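Category: Canteen & Breakroom > Tables > Fixed-top

Wunero 7 rectangular table

The Wunero 7 is a fixed-top table for staff canteens, tea rooms and small meeting spaces. It is supplied by Ornidthorpe as a flat pack, with the frame in two welded halves and the top drilled to match. Assembly needs a 5 mm hex key, which is included, and two people to turn the table over once the legs are on.

The top is finished in a matt lacquer, light grey as standard. White and dark green are made to order in batches of 30. Edges are rounded on all four sides. Rated load is 250 kg, spread evenly; do not stand on the table or use it as a workbench.

A light grey top set against a white wall suits most rooms without repainting.

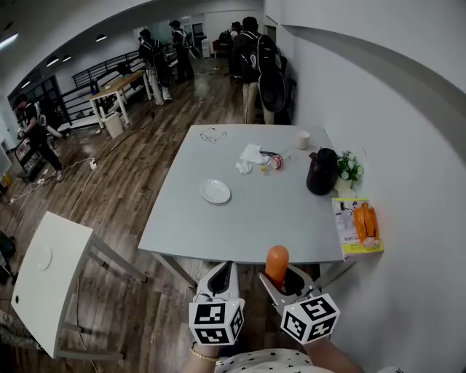 Cleaning and care

Wipe with a damp cloth and a mild washing-up liquid, then dry. Tea, coffee and fruit juice should be removed the same day. Do not use scouring pads, bleach or solvent sprays – these dull the lacquer and are not covered by the guarantee. Cups straight from the kettle are safe on the surface; pans from the hob need a mat.

Retighten the leg bolts after the first month and once a year from then on.

Spares and ordering

Foot caps, bolts and touch-up lacquer are held in stock under part group 51. Tops can be replaced without changing the frame. Tables bought before the change of supplier from Plolum use a different bolt pattern, so quote the number on the underside label when ordering a new top.

Trade orders: Rocío Jara. Spares and returns: Edin Atanasov.

Last updated: 04/11/2021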